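Rallon stream box drops audio over 5 GHz – anyone else?

dcarver_74
Posted 2/5/23
Setup is a Rallon streaming receiver feeding a Florow soundbar over optical. On wired Ethernet everything is fine. On 5 GHz wireless the audio cuts out for a second or two, the picture keeps going, and the sound comes back in sync. It happens every 20 minutes or so with live channels and never with recorded shows. Router is a Cotier dual band, one floor down. Signal reads 74 percent in the Rallon menu. Firmware is current on both boxes.

mpeg_widow
Check the audio output setting first. If it's on Auto, the receiver renegotiates format each time the channel switches between stereo and 5.1, which on live TV can be every ad break. Set it to PCM and watch for an hour.

Hryhorii Demchenko
Auto would also affect him on Ethernet, and he says wired is clean. I'd look at the router. Cotier ships with automatic channel selection turned on. When it hops, the client buffer runs down. The Rallon keeps a longer buffer for video than for audio, so audio goes first.

mpeg_widow
Where is that buffer difference documented? I have the same receiver and have never seen it in the manual.

Hryhorii Demchenko
Diagnostics page, second tab. Hold Menu and Down together. Video and audio buffer are listed separately in milliseconds.

dcarver_74
Found the tab. Audio buffer sits well under the video one. I'll fix the channel tonight and report. The receiver is out of the cabinet for now while I swap cables.

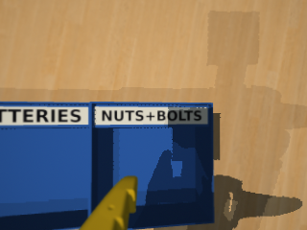
Blue bin, two of the compartments. Wood surface behind.

tonearm_left
Which optical cable are you using? I had dropouts from a Wako cable with a loose collar. Replaced it, no more trouble.

dcarver_74
Same cable for wired and wireless tests, so I don't think it's that. I can try another one.

tonearm_left
Fair enough. Mine only acted up when the cabinet door was shut, and I blamed the network for a month too.

dcarver_74
Update. Router fixed on channel 44, width down from 80 to 40. Watched live TV for two hours and got one dropout, right at an ad break. Then set audio to PCM as well and have had none so far, but that was a shorter test.

mpeg_widow
One dropout at an ad break is the format switch. I'll stand by that.

Hryhorii Demchenko
It could be both. Put audio back on Auto with the channel still fixed and run it for a full evening. If you change two settings at once you can't say which one did it.

dcarver_74
Agreed. Auto is back on, channel left alone. I lose 5.1 with PCM over optical anyway – I'd like to keep it if I can. Will post the buffer readings after the next run.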